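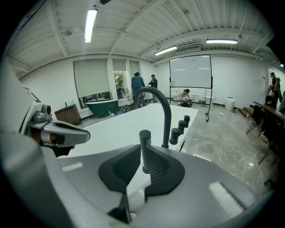
The Pivness went live at 5:02 with the wrong headline and by 5:09 it was too late.

She'd written the thing in the car. Half of it, anyway. Thumbs on the phone, the other half dictated at a red light on the Nolley road, the phone hearing "tariff" as "terrace" every single time. Governor ducks Toom plant question. That was her headline. Boring, true. Six paragraphs. Quote up high, the vote count down low, a line at the end saying his office didn't call back.

What ran was GOVERNOR MELTS DOWN OVER TOOM, STORMS OFF STAGE.

He had not stormed. He had walked. There was a step at the side of the stage and he'd held the rail going down it, like a man with a bad knee would.

She called the desk from the gas station.

"It's doing great," the desk said.

"He didn't melt down."

"He left."

"It was over. They played the music."

Typing. The desk never stopped typing, it typed through birthdays. "He left before the follow up."

"There wasn't a follow up. I asked the question, he said he'd have to look at it, then the music."

"So he ducked it."

"Yes. Ducked. I wrote ducked."

"Ducked doesn't move," the desk said, and hung up, or the call dropped. Bad signal all through there.

She bought a coffee and a bag of pretzels and stood by the air pump eating them. The phone kept going in her coat pocket. Buzz. Buzz. Her mother — Is this you?? Proud face, crying face. The governor's press woman, no hello, just the link and a question mark. A radio guy in Breltitz wanting two minutes at the top of the hour, could she describe the meltdown.

Could she describe the meltdown.

She called the press woman first. Figured she owed her that.

"You were in the second row," the press woman said. "I put you in the second row."

"I didn't write the headline."

"Your name's on it."

"I know my name's on it."

"He's got a call with the plant people at seven. Did you know that? No, you didn't, becuase I was going to give it to you tonight. They might keep 13 of the lines open. Might. And now they've got a thing on their phones saying he lost his mind at the word Toom."

Trucks going by. She turned to the wall so she could hear.

"Can I use that? The seven o'clock?"

Long breath. "Are you serious right now."

"I'd write it straight."

"You wrote this one straight, you said."

Which, yes.

Back in the car. Heater on, laptop open against the wheel. She still had the login from when she'd filled in on weekends, and they were bad about turning those off. It let her in. There it was, her story, her six paragraphs, and somebody had been in the body too. "Said" was now "snapped." Paragraph four was gone, the one with the retired line worker who said he'd voted for the man both times and would wait and see. In its place two posts from strangers, laughing.

The counter in the corner was going up while she looked at it. She'd never had a counter go like that. Her best one ever was a dog that got elected to a water board and it hadn't done a fifth of this.

She changed "snapped" back to "said." Put the line worker in. Took the strangers out. The headline she sat on a while. GOVERNOR MELTS DOWN. Typed over it — Governor ducks Toom plant question — and hit save.

The desk called before she had her seat belt on.

"Did you just touch it?"

"I fixed it."

"It was at the top of the whole site. You can't just go in and, do you know what the ads on that are?"

"No."

"Well it's a lot."

She reloaded. Melts down was back. Snapped was back. The line worker had stayed in, way down at the bottom under the newsletter box, with his town spelled wrong. Nolly.

She reloaded again and it logged her out.

5:51. The radio guy, calling now, not texting. She let it go four rings, watching the trucks, and picked up.

"We're live in ten seconds," he said. "Just tell folks what you saw, okay?"

"Okay," she said. "There's a step on the side of the stage."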